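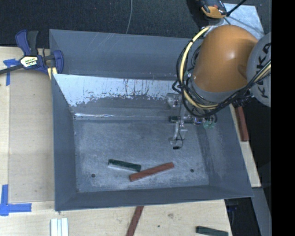
**Does putting an arm on bin picking mean the shop needs fewer people?**

It mostly means the same people do different work. Someone still loads the bins, sets aside bad stock and checks the count at the end of a run. What goes away is the hours of bending and reaching for the next piece.

These tips come from the workshop at Corrigan, where we sort and kit small parts for the Plollby line. They are written for shops about our size that are thinking of doing the same. Last updated 24th September.

## Setting up the bin

- Clamp the bin. Even a heavy one creeps after a few hundred picks, and then every pick is off by the same amount.
- Mark the corners of the work area with blue painter's tape. Tape lifts clean and shows at once if something has shifted.
- Choose a bin with sloping walls if you can. Parts slide back toward the floor and don't stand up in the corners.
- Keep the table around the bin clear while the arm is running. Loose pieces get swept up with finished work and throw off the count.
- Scratches and worn paint inside the bin are fine. A raised burr or a dent in the floor should be filed or hammered flat.

## Cables and hoses

Look at the hoses at the start of every shift, with the arm stopped and locked out. Run a gloved hand along the outside of each bend and feel for flat spots. A cable needs enough slack to follow the wrist through its full turn, and no more than that. We replace ties that have gone brittle and keep a bag of spares in the top drawer of the Rorkton cabinet.

Suction cups wear faster than anything else on the cell. Wipe them with a damp cloth at lunch and again at closing. Don't use solvent on them. If a cup looks shiny or feels stiff, change it.

## What changes for the people on the floor

Our old hand-picking rate was 300 pieces an hour from a good picker who was fresh, and well below that by mid-afternoon. The arm is slower at its best and steady all day. On a normal order of 1167 pieces it leaves up to 69 that it can't get hold of, mostly flat against a wall or lying across each other. A person picks those out by hand.

That is now a real job, and it should be on the schedule as one. At first we treated it as something to fit in between other tasks, and the leftovers piled up until late in the day. Now one person looks after 2 cells and does nothing else for half a shift, then trades with the packing bench.

Other things we would do the same way again:

- Tell people what their hours will be before the equipment arrives.
- Train the pickers first. They already know which parts tangle and which ones roll.
- Let anyone on the floor stop the cell without asking.
- Keep one hand-picking bench set up. We needed ours for most of December, when a controller part was on back order.

## End of shift

1. Stop the arm and lock it out.
2. Pick out the leftovers and add them to the count.
3. Brush the bin floor toward the front and vacuum the dust.
4. Check the clamp and tighten it if the handle moves.
5. Write any missed picks in the Briltero log, with the part number and where in the bin it happened.

Step 5 is the one that gets skipped. Hang the log on a hook next to the lockout tags, with a pencil on a string.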